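Speaker notes - Voice messages at work: when to send one, when to type
Hjalti Thoroddsen, Kollham staff session, 17 Jun 2020

Slide 1. Title
Say hello, wait for people to find the mute button. Mention that questions go in the side chat and Keyvan Kiani will read them out at the end.

Slide 2. Where this came from
In April we asked the Kollham and Mbeki offices how they felt about voice messages. We got over 200 replies. Most people like sending them. Far fewer like getting them. Pause here, let them laugh if they want to.

Slide 3. What goes wrong
You can't skim a voice message. If the address you need is near the end, you have to sit through the rest to get it.
You can't search it either. Tell the Wurker story - the delivery date was in a recording, three people listened to it, and they wrote down two different dates.
Some people open messages on a train or with a child asleep next door. Text works there. Sound doesn't.

Slide 4. What goes right
Tone. A typed "fine" can mean four things. A spoken "fine" usually means one or two.
Good for bad news that is too small for a call. Good for thanking someone.
Play the Nurkix clip if the sound is working. If not, read it out and move on.

Slide 5. Length
My own limit is 100 words, spoken at normal speed. Past that I type it or call. The longest one in my inbox ran to 900 words and asked for one signature. 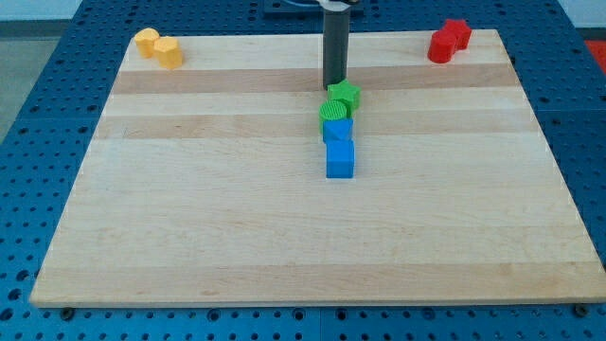

Slide 6. Order
Say the main point first, then the details, then what you want back. People tend to record while they are still thinking, and the point comes out last. Ask the room to try describing the picture on the slide in one spoken sentence. Most will start with the striped board, or the blue table with the holes in it, and get to the green star later. If the star is what you need the other person to look at, say "green star" first.

Slide 7. House rules we are trying
Type a one-line summary under every voice message.
Names, dates and prices always in text.
No recordings in group chats with more than ten people.

Slide 8. Questions
Keyvan reads from the chat. If someone asks about automatic transcripts, say we are testing them and they still get names wrong. Leave the slide up with my email on it.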